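Billside Community Workshop
Fire and general safety walk, ground floor and upper rooms
Date of walk: June 7, 2025
Walked by: Hartmut Diekmann
Read and countersigned: Kerstin Grube
Previous walk: March, same year

Marks used: OK / Fix / Watch. "Watch" means it is allowed for now but I want to see it again next time.

1. Entrance and corridor

1.1 Main door opens fully to the outside: OK
1.2 Escape route free over its whole width: Fix
Comment: Two folded display boards from Kornel were leaning on the wall beside the stairs. They were there already in March. Please find for them another place, the cellar is dry enough.
1.3 Exit sign lit, also on battery: OK
Comment: I held the test button for the full time. The sign over the side door became a little weaker toward the end but stayed readable.
1.4 Door mat lies flat: Watch
Comment: One corner is lifting. Tape is not a repair.

2. Extinguishers and alarm

2.1 Extinguisher at the stairs, pressure in green: OK
2.2 Extinguisher in the kitchen, pressure in green: OK
Comment: The inspection tag is turned to the wall. I turned it back.
2.3 Smoke detectors, test tone heard in every room: Fix
Comment: In the upper storage room the tone is heard only with the door open. Kerstin stood inside with the door closed and heard nothing from the corridor. Either a second detector or the door stays open, and I prefer the detector.
2.4 Fire blanket in its pouch: OK

3. Electrical

3.1 Extension cords not connected one into another: Fix
Comment: Under the long bench it is again one cord into the next one. I wrote the same in the last report. The bench has its own wall outlet, only the shelf must be moved 20 cm to reach it.
3.2 Plugs and cables without visible damage: Watch
Comment: The cable of the Esosov heater is stiff near the plug. No crack that I could find.
3.3 Panel door closes, circuits labeled: OK
Comment: Circuit 7 now has a label. Thank you to whoever did this.

4. Pinch points and moving parts

4.1 Places where fingers can be caught are known to the users: Watch
Comment: Most people think first of the paper cutter and the big vise. Please include in the introduction talk also the smaller things that close.

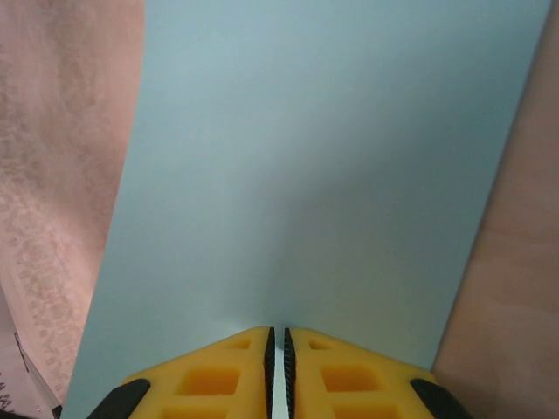 Item 4.1. Yellow gripper fingers with black ridged pads, a thin gap between them.

4.2 Guard on paper cutter present and fastened: OK
4.3 Vise handle moves without play: Watch
Comment: The handle drops by itself if it is left at the top. Leave it always hanging down.

5. Kitchen and first aid

5.1 First aid box complete: Fix
Comment: The burn gel is past its date and the small plasters are almost finished. The Bauerfeind wrist support is still in its package, it can stay.
5.2 Kettle and stove switched off after use: OK
5.3 Emergency numbers on the wall: Fix
Comment: The list still shows the old office extension. The correct one is 463.

6. Storage

6.1 Shelf load not over the sign (300 kg per bay): Watch
Comment: I did not weigh anything. The left bay is filled with paper up to the top and the middle board is bending. Please bring the heavy boxes to the lowest level.
6.2 Solvents in the metal cabinet, cabinet locked: OK

Points marked "Fix" should be done before the next evening course. For 2.3 I will ask for a price and send it to Kerstin. The cords in 3.1 need no price, only somebody with ten minutes.

H. Diekmann

Added by K. Grube: Display boards are now in the cellar. New burn gel is ordered.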